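Fixed Groups at Summer Camp Should Last the Whole Session

Most residential camps for teenagers sort campers into small groups on arrival and then undo that work every morning. Activities are booked by individual choice, so a group of 18 that ate breakfast together is spread over five sites by half past nine. I think this is a design fault, and a cheap one to fix.

The argument for free choice is that older campers expect it. A 15-year-old who dislikes climbing should not be sent up a wall. That is fair, but it concerns one or two slots a day. It does not require the full timetable to be individual.
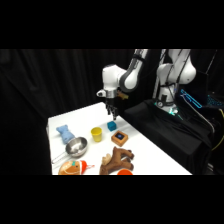

Nowakowski, July

At Altus, where I ran the program office for three seasons, we had 200 campers and an open sign-up sheet. Leaders spent the first part of each morning checking names against sites. A camper who had a bad evening could pass through four different adults before lunch, and none of them had been present the night before. The information existed. It was in the wrong place.

Sirnomier, the senior camp, works on the other model. Groups are set on the first day and keep the same two leaders to the end. Mornings are done as a group. Afternoons are open. Elżbieta Grabowska, who wrote the schedule, told me the hard part was staffing: leaders need a rest period, and cover has to come from someone the group already knows. She assigns one floating leader to every two groups and rotates no one else.

There are costs. A group that gets along badly has to be managed, and a transfer should be possible up to the second evening – after that it causes more trouble than it cures. Fixed groups also make the leader's own ability matter more. A weak leader at age 19, in a first season, needs a stronger partner, and the pairing should be settled during training week.

I would keep open choice after lunch and remove it before. Camps using Skimileo for bookings can already lock the morning block by group. The setting is under session rules.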